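4. Setting up a Mullell wallet on your Palley device

Last revised 15 July 2021

Before you start, charge the device to at least 40 percent and have the recovery card from the box at hand. Set-up needs 900 MB of free space on the computer.

4.1 Creating the wallet

1. Connect the device with the cable supplied and open Palley Desk.
2. Choose Add account, then Mullell network.
3. Select New wallet. The device shows the recovery words one screen at a time.
4. Copy the words onto the card in the order shown, then confirm them when asked.
5. Set a PIN. After 3 wrong entries the device locks and has to be restored from the card.

CAUTION: Do not photograph the recovery words or store them in an online note. Anyone who has them can move your coins.

4.2 Choosing a validator

Coins can be held as they are or delegated to a validator. To delegate, open Stake, pick a validator from the list and enter an amount. Nuchit is selected by default – change it if you prefer another. Rewards are paid at the end of each epoch.

Note: Delegated coins stay locked for 1180 blocks after you withdraw them. The countdown appears under Pending.
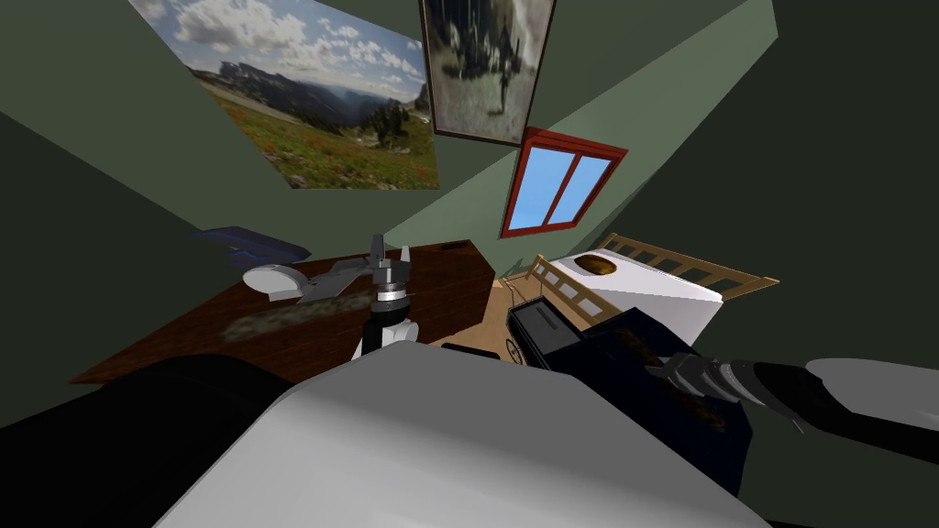 Cotemthorpe writes that the countdown stopped on his screen after the May update, and that the coins only showed as available once he had closed Palley Desk and opened it again. If the same happens to you, do this:

1. Close Palley Desk and unplug the device.
2. Reconnect, unlock with your PIN and choose Refresh ledger.
3. Check the balance under Available.

Do not send a second withdrawal request while the first is pending – the network fee is charged each time.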